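조식 라인 자동화 운영 담당 및 시범 참여 직원 모집

우베임로우(Uvimlow) 주방운영팀에서 함께 일할 분을 찾습니다. 모집은 두 갈래입니다. 하나는 새로 뽑는 정규직 '라인 운영 담당' 자리이고, 다른 하나는 이미 우리 식당에서 근무 중인 분들 가운데 시범 운영에 참여할 분을 모시는 것입니다. 공고가 좀 깁니다. 그래도 끝까지 읽어 주시면 좋겠어요. 이번 변화로 하루 근무가 어떻게 달라지는지 되도록 자세히 적었습니다.

우리가 하는 일

우베임로우는 기업 구내식당과 기숙사 식당 여러 곳의 조식을 맡고 있습니다. 가장 큰 곳은 베송(Besson) 사업장 식당으로, 평일 아침에 나가는 조식이 하루 1,504인분입니다. 밥과 국은 사람이 하고, 앞으로도 사람이 합니다. 간편식 코너는 사정이 달랐습니다. 식빵을 굽고, 꺼내고, 받침에 세우고, 접시에 옮기는 일을 새벽 5시 30분부터 세 시간 내내 같은 자리에 서서 반복해야 했거든요. 손목 보호대를 차고 일하는 분이 많았고, 조식조에서 점심조로 옮겨 달라는 신청이 해마다 들어왔습니다.

그래서 지난해 사레로(Sarero)라는 이름으로 사내 프로젝트를 시작했습니다. 빵을 집고 옮기고 세우는 동작을 작은 로봇 팔에 맡겨 보는 일입니다. 본사 옆 조리 연습실에 작업대를 차리고 지금까지 2,364회의 집기 시험을 기록했습니다. 그중 914회는 조식조 직원들이 퇴근 전에 들러 직접 돌려 본 기록입니다. 개발팀 기록보다 이쪽 메모가 훨씬 재미있고 쓸모도 많았어요! "씨앗 박힌 빵은 가장자리가 잘 부서지니 더 안쪽을 잡을 것", "끝 조각은 모양이 제각각이라 따로 빼 둘 것" 같은 메모 덕분에 집는 위치와 순서를 여러 번 고쳤습니다.

아직 완성된 설비는 아닙니다. 곧은 식빵은 제법 다루지만 모양이 불규칙한 빵이나 얇게 썬 통밀빵은 놓치기도 하고, 받침에 비스듬히 걸치기도 합니다. 부스러기가 쌓이면 위치를 다시 맞춰야 하고요. 바로 그 대목에서 현장을 아는 사람이 필요합니다.

현장에서 달라지는 것

조식조 인원은 줄이지 않습니다. 시범 운영 기간에 이 설비를 이유로 근무시간을 깎거나 계약을 종료하지 않는다는 내용을 직원 대표와 서면으로 합의했고, 합의서는 휴게실 게시판에 붙어 있습니다. 시범 운영이 끝난 뒤의 인원 배치는 다시 협의합니다. 그 뒤의 일까지 지금 약속드릴 수는 없어서, 정해진 만큼만 적습니다.

서 있는 자리는 달라집니다. 간편식 코너에 붙박이로 서던 분은 작업대 두 개를 오가며 상태를 살피고, 남는 시간에는 배식대에서 손님을 맞거나 재료 준비를 돕게 됩니다. 배식대에 나가는 것을 반기는 분도 있고 부담스러워하는 분도 있어서, 배치는 참여자와 상의해서 정합니다.

배울 것도 생깁니다. 집는 위치를 조정하고, 멈춘 팔을 안전하게 다시 시작하고, 기록지를 쓰는 법을 익혀야 합니다. 코딩은 하지 않습니다. 연습실에서 먼저 배운 분들 중에는 스마트폰 문자도 자녀에게 부탁하던 분이 계신데, 지금은 새로 온 사람에게 재시작 순서를 가르쳐 주십니다. 교육 시간은 전부 근무시간으로 인정하고 수당도 똑같이 나갑니다.

솜씨가 필요한 일은 그대로 남습니다. 빵이 알맞게 구워졌는지, 오늘 들어온 빵이 평소보다 무른지, 손님이 몰릴 것 같은지는 여전히 사람이 판단합니다.

모집 1. 라인 운영 담당 (정규직, 두 명)

베송 사업장 식당에서 조식 라인 전체를 살피면서 자동화 작업대와 주방 사이를 잇는 자리입니다.

주로 하는 일
아침 개시 전 작업대 점검과 청소 상태 확인
빵 종류가 바뀔 때 받침과 집는 위치 조정
멈춤이나 떨어뜨림이 생겼을 때 원인 기록, 개발팀에 전달
조식조 직원 교육과 의견 수집
주 1회 개발팀 회의 참석 (오후 2시, 근무시간에 포함)

이런 분을 찾습니다
단체급식이나 카페, 제과 주방에서 2년 이상 일해 본 분
새벽 근무가 가능한 분 (오전 5시 출근, 오후 2시 퇴근)
잘 안 되는 일을 보면 왜 안 되는지 적어 두는 분
동료에게 차분히 설명할 수 있는 분

있으면 반가운 경험
주방 설비 관리나 간단한 수리 경험
위생사 또는 조리기능사 자격
외국인 동료와 일해 본 경험 (조식조에는 여러 나라 출신 직원이 있습니다)

로봇을 다뤄 본 경험은 보지 않습니다. 입사 후 첫 3주 동안 연습실에서 배웁니다.

모집 2. 시범 운영 참여자 (재직자, 조식조와 점심조 누구나)

지금까지 연습실에 다녀간 직원은 37명입니다. 이번에는 한 번 들르는 체험이 아니라 6주 동안 매주 두 차례, 한 번에 한 시간씩 참여할 분을 모십니다. 자동화가 반가운 분도 좋고 영 미덥지 않은 분도 좋습니다. 의심 많은 분의 메모가 특히 도움이 되었으니 부담 없이 신청해 주세요.

참여자는 작업대 옆에서 시험을 돌려 보고, 불편한 점과 위험해 보이는 점을 적고, 마지막 주에 현장 도입 여부에 대한 의견을 냅니다. 의견은 이름을 가리고 정리해 경영진과 직원 대표에게 함께 전달합니다. 중간에 그만두어도 불이익이 없으며, 신청 여부와 참여 내용은 인사평가에 반영하지 않습니다. 개인별 작업 속도도 재지 않습니다. 작업대 카메라 기록은 빵과 팔의 움직임을 살피는 데만 쓰고, 원하지 않는 분의 손이나 목소리가 들어간 부분은 지웁니다.

근무 조건

라인 운영 담당은 주 5일 근무, 수습 3개월(급여 동일)입니다. 급여는 경력에 따라 면접에서 협의하며, 새벽 근무수당과 교통비는 따로 지급합니다. 조식과 중식을 제공합니다. 시범 참여자에게는 참여 시간만큼 시급을 지급하고, 근무시간 밖에 참여할 때는 연장수당 기준을 적용합니다.

함께 일하게 될 사람들

사레로 프로젝트는 에크렘 괵체(Ekrem Gökçe) 팀장이 맡고 있습니다. 호텔 조식 주방에서 오래 일하다가 설비 쪽으로 옮긴 분이라, 기계 이야기보다 빵 이야기를 먼저 꺼냅니다. 면접 때도 그럴 겁니다. 한국어와 영어로 대화할 수 있고, 튀르키예어가 편한 분은 튀르키예어로 이야기하셔도 됩니다.

기록지와 교육 일정은 사내 게시판 '페타(Feta)'에 올립니다. 재직자라면 지난 시험 기록도 모두 볼 수 있으니 신청 전에 한번 훑어보세요. 실패한 시험도 빼지 않고 올려 두었습니다.

지원 방법

라인 운영 담당은 이력서 한 통과 짧은 글 한 편을 보내 주세요. 글의 주제는 '지금까지 일한 주방에서 가장 바꾸고 싶었던 작업'입니다. 분량은 자유이고, 손으로 써서 사진으로 보내도 괜찮습니다. 서류를 통과한 분은 연습실에서 한 시간 정도 작업대를 함께 돌려 본 다음 면접을 봅니다. 잘 다루는지를 채점하는 시간이 아니니 편한 옷차림으로 오세요. 앞치마와 장갑은 준비해 둡니다.

시범 참여를 원하는 재직자는 페타의 신청란에 이름과 가능한 시간대만 남기면 됩니다. 글로 쓰기 번거로우면 조식조 조장에게 말로 신청해도 똑같이 접수됩니다.

접수는 1월 말까지 받고, 결과는 모든 지원자에게 개별로 알려 드립니다. 궁금한 점은 주방운영팀으로 문의해 주세요. 오후 3시 이후에 전화하시면 통화가 잘 됩니다.

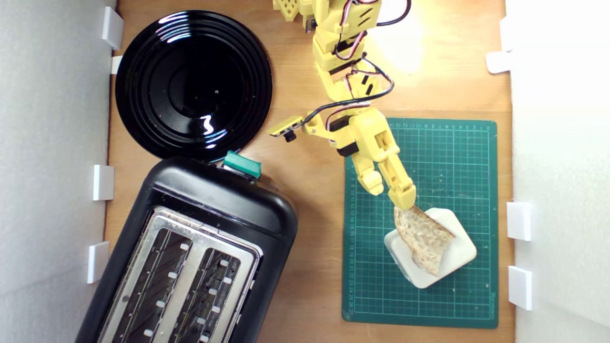

연습실은 본사 정문에서 오른쪽 별관 2층에 있습니다. 지원을 고민 중인 분도 오후 4시에서 6시 사이에 미리 연락하고 오시면 둘러볼 수 있습니다. 주차 공간이 좁으니 되도록 대중교통을 이용해 주세요.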